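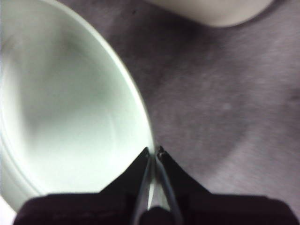
Black gripper fingers either side of the rim of a white bowl, from a camera at the wrist.

The Rules for Picking Up a Bowl

At Nendik, the day starts with a sheet of paper. It is clipped to a board next to the door of the practice room and it has nine rules on it, some of them crossed out and written again in the margin. Anyone who wants to run an arm that day reads it and signs it, including the people who wrote it.

Rule four is the one visitors ask about. It says: "Open items are taken by the rim. One finger in, one finger out. Stop before closing and look."

It took most of a winter to get to those three short sentences. Kerubo Muriithi, who runs the practice room, keeps the older versions in a folder. The first one filled a page and a half and had a table of bowl sizes. Operators read it once and forgot it. A later version said only "grip with care", and that was worse, as everyone had their own idea of what care was.

"People agree with a rule like that straight away," Muriithi says. "Then you watch them work and they are all doing something different."

Nendik is a small company on the edge of Prumora. It trains robot arms to do the dull jobs in canteen kitchens: stacking, clearing, moving crockery from one place to another. Most of the training is done by people, who steer an arm through the task again and again while its cameras record. The recordings are then used to teach the machine. If the people are sloppy, the machine learns to be sloppy too, and it does so faithfully.

So the rules on the board cover two things at once. They are safety rules, of the sort any workshop has. They are also rules about quality, and it is the second kind that people argue over.

Why the rim

There are several ways to lift a bowl. A person will often slide a hand underneath, or spread the fingers wide across the top. A gripper with two fingers has fewer choices. It can squeeze the whole bowl from the sides if it opens wide enough, or it can pinch the edge.

Squeezing the sides works well with a cup. With a wide bowl the fingers tend to meet a sloping wall, and the bowl can ride up or shoot forward when they close. Pinching the rim is steadier, but it has its own faults. If the fingers go too deep, the inner one scrapes the inside. If they stay too high, they hold only the lip, and the bowl swings. The arm also has to be lined up so that the rim passes cleanly between the fingers, without one of them landing on top and pressing down.

From the wrist camera, the last part of that move is easy to read. The fingertips are close to the lens and the edge of the bowl is a bright curve between them. Further back it is harder, and pale crockery on a pale ground is hardest of all. Nendik's sheet asks for a plain, darker cloth or mat under white items. Grey is usual.

The pause in rule four was Chepkoech Mushi's idea. She came to Nendik from a bakery and had never steered an arm before. In her first weeks she stopped each time the fingers were either side of the rim and checked both camera views before closing. Her trainer told her it slowed things down. It did, but her recordings were thrown out less often than anybody else's, and by spring the pause had been written in.

She is modest about it. "I was frightened of breaking something. I still stop. You can tell a lot in that second, if you are looking at the right thing."

The right thing, according to the notes that go with the sheet, is the gap between each finger and the wall of the bowl. The operator should be able to say which finger is inside and which is outside, and should be ready to back off if either is touching before the grip has begun.

A neighbour's problem

Rules like these are common in the trade, but few of them match. Two companies can do the same job with the same kind of arm and write down quite different habits. That matters little until they want to share recordings or staff.

Maëlys Besnard found this out at Merkance, which buys training recordings from several suppliers and puts them together for customers. She opened a batch of roughly 1000 bowl lifts last year and found that they could not be used side by side. One supplier's operators always approached from the near edge. Another's chose whichever side was free. A third had told its people to nudge the bowl first to "settle" it, a habit that showed up in clip after clip.

"None of it was wrong," Besnard says. "It just was not the same. And there was no note with any of it to say what they had been told to do."

Her answer was a cover sheet. Every batch sent to Merkance must now come with a single page that says what the operator was asked to do, in the same words the operator was given. It must say what counted as a failed attempt, and whether failed attempts were kept or removed. If the rules changed partway through, the page must say where.

The last point caused the most complaint. Suppliers do not like to admit that they changed their minds in the middle of a job. Besnard would like them to be more relaxed. A change in the rules is useful to know about, she says, and a hidden one can cost weeks.

Keeping the failures

What to do with a bad attempt is still an open question. At Nendik, an attempt that goes wrong is marked and kept. The operator presses a key, says in a few words what happened, and starts again. Nothing is deleted on the day. Muriithi's view is that people who are allowed to delete will tidy up their record, and they will do it without meaning any harm.

Stella Nyamweya disagrees in part. She and her brother Erick run Nyaga, a training workshop that teaches new operators for several firms in Prumora. Their learners make so many poor attempts in the first fortnight that keeping them all would bury the good ones. Nyaga's rule is that a learner's first 200 attempts are practice and are never passed on. After that, everything is kept, good or bad.

Erick Nyamweya wanted the number to be 100. They settled it by going through old recordings one evening and looking for the point at which learners stopped making the same mistake twice in a row. He admits his sister was nearer the mark.

They do agree with Nendik on how rules should be written. Each one should be short enough to say aloud. It should describe something another person could check by watching. And it should have a name beside it, so that there is someone to go to when it stops making sense.

Signs of wear

Some of the best practice in the trade is very ordinary. Before each session, the fingers are opened and closed fully and the operator listens for grit. Screws near the fingertips are checked by hand. The wrist camera is wiped with a dry cloth. The spare crockery is put where the arm has no reason to go, or left in view on purpose and written down as such, because real kitchens rarely have one bowl on its own.

Rule seven covers people. No one reaches into the arm's space while it has power to the motors, even to straighten a cloth. The operator takes a hand off the controls, calls out, waits for an answer, and only then lets a colleague in. It is the only rule on the sheet that has never been rewritten.

Rule nine is the newest. It says that any operator can ask for any rule to be looked at again, and that the request gets an answer by the end of the following week. Three requests came in during September. One asked whether the pause in rule four could be dropped for operators with a year behind them.

Muriithi tried it with two people over a few afternoons and went through the recordings with Mushi. The pause stayed. The wording was changed slightly, from "stop and look" to "stop before closing and look", after one of the two was found to be stopping in the wrong place.

The old line is still there on the board, under a stroke of blue biro.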